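**Pernholm to open computer reuse shop in January**

25th December – Pernholm will get its first permanent shop for used and repaired computers in January, when Plandgate opens a counter in the old ticket hall on Montecinos Street. The company has sold reconditioned machines by mail from its site in Trorkonach for several years, but has not had a store of its own until now.

The shop will take in unwanted desktop computers, laptops and monitors at no charge. Machines that can be put back into working order will be sold on the spot with a 900-day guarantee covering parts and labor. Those that can't be fixed will be stripped for parts, and what is left will go to the metal recycler that already handles electrical waste for the town.

Plandgate said it expects to take in some 2000 machines in its first year in Pernholm. Most are likely to come from offices and schools replacing their equipment in bulk, with households making up the remainder.

Until now, people in Pernholm who wanted to get rid of a computer had to drive it to the waste station on the north side of town, where it went into the mixed electronics container. The town's own waste plan, approved last spring, named this as a weak point. Working equipment was being crushed along with broken equipment, and there was no way to buy back parts that other owners could use.

The ticket hall has stood empty since the bus company moved its sales online. The town owns the building and has agreed to rent it to Plandgate for three years, with an option to extend. The front room will hold the counter and shelves. The two rooms behind it, once used for lost property and staff lockers, will be used for storage and for wiping drives.

Data is the question that comes up most often when people hand in a computer, according to the company. Every hard drive and solid-state drive that arrives will be erased before the machine goes any further, and the owner can ask for a printed certificate with the drive's serial number. Drives that fail during erasing will be shredded. Owners who would prefer to keep their drive can have it taken out at the counter while they wait.

The shop will also sell loose parts, including memory, graphics cards, power supplies and cables. Prices have not been published, but Plandgate said that most memory modules would cost less than a restaurant lunch. Parts will be tested before they go on the shelf and can be returned within a month if they don't fit the buyer's machine.

Some items will not be accepted. The list includes tube monitors, printers, loose batteries and anything with water damage. Laptops with a swollen battery should be taken directly to the waste station, which has a separate fireproof bin for them. Phones and tablets are not part of the program for now – the company said it may look at them later if there is enough space.

Schools in the district will be able to buy repaired desktops at a reduced rate. The district has set aside money for this in its budget for the coming year and plans to use the machines in libraries and study rooms, where the present ones are too slow for current software. Teachers' laptops are bought under a different contract and are not affected.
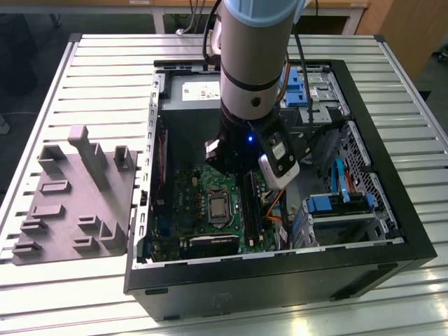 *An opened desktop tower with its motherboard and graphics card in view.*

Reaction from shops on Montecinos Street has been mostly positive. The street has lost foot traffic since the buses stopped selling tickets there, and several owners told the town at a public meeting in the fall that they would welcome any tenant that kept regular hours. There was one complaint about parking. The loading bay behind the hall is shared with a bakery, and early deliveries to the bakery will keep first use of it. Plandgate's van from Trorkonach will be allowed to unload only after the bakery's morning deliveries are finished.

The company will also hold an evening repair class once a month in the front room. The first one deals with cleaning out dust and replacing a fan, and the second with adding memory to an older desktop. Places are limited by the size of the room, so sign-up is required, either at the counter or through the library. The classes are free for anyone with a library card. Others pay a small fee to cover materials.

Residents with a computer to hand in before the shop opens are asked to hold on to it. The waste station will not set machines aside for reuse – anything left there before January will be recycled in the usual way. Power cords and keyboards should be brought along with the computer if the owner still has them, and any passwords on the machine's startup screen should be removed first.

Opening hours will be posted on the door of the ticket hall and on the town's website.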